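Stopping the grippers cutting out halfway through a grasp

If your hand-held grippers keep dropping their signal just as the jaws close, do try the cable before you send anything back to Pandico. We lost the best part of 31 recordings to this in September, and it was a tired plug all along.

Stop recording, put the grippers down and switch off at the wall. Then follow each cable back from the grip, feeling gently for kinks as you go, and leave yourself plenty of slack at the elbow - more than you'd think.

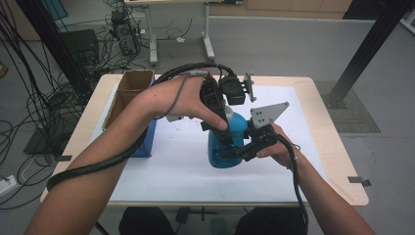 Both grippers on the spray bottle, left cable laid back along the forearm.

Now power up and close the jaws slowly, three times. If the signal still drops, swap the cable and tell Senga Gillies.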